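Girndale gripper recall

The Girndale gripper recall was a safety action involving a hand-held gripper tool made by Sokeo, a small maker of equipment for recording hand movements used in robot training. The recall followed a fault in which the fingers of the tool could stay closed after the operator let go of the trigger. It takes its name from Girndale, the town where the fault was first reported.

Background

Sokeo sold the tool in pairs, one for each hand. An operator wore or carried the pair through homes, offices and shared buildings and did ordinary tasks with them, such as opening doors, picking up cups and sorting laundry. The recordings were later used to teach robot arms the same tasks. The fingers were closed by a trigger and opened again by a return spring inside the housing. The spring was supplied by Gajdoš, a parts company based in Trorska.

By the time of the recall, 3,757 tools had been shipped. Most were used by contract operators working in shifts of up to 3,000 trigger pulls.

The fault

The first report came in June from a team working in a shared building in Girndale. An operator had closed the fingers on a door lever and could not release them. The door was then pushed open from the other side, and the operator's wrist was twisted. The injury was a mild sprain. A second operator on the same team reported a stuck trigger later that afternoon, while carrying a basket down a flight of stairs. There was no injury in that case. 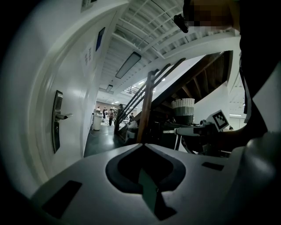 Work in hallways and on stairs was a particular concern in the reports that followed. Operators there often had both hands taken up by the tools and could not easily grab a railing. Other people also moved through the same spaces and did not always know that a recording was under way.

Investigation

The inquiry was led by Zuzana Kubíček, an engineer hired by Sokeo from outside the company. Her team took apart 900 returned tools. They found that the hook at one end of the return spring had been bent too sharply during manufacture. Under repeated use the hook opened and slipped off its pin, leaving nothing to push the fingers apart.

The report also found fault with the design. The tool had only one spring, and the release tab was on the underside, where it could not be reached with the hand still on the trigger. Kubíček wrote that a stuck tool "should never take a second hand to let go of."

Recall and changes

Sokeo asked all customers to stop using the tool and return it for repair. Repaired tools were fitted with 2 springs and a release tab beside the trigger. Gajdoš changed the way it formed the hook and began testing springs from each batch.

The company also rewrote its operator guide. The new version told operators to check the release before each shift and to keep one hand free on stairs. Several customers objected to the stairs rule, as it ruled out two-handed carrying tasks on steps. Sokeo kept the rule but later allowed such tasks when a second person walked with the operator.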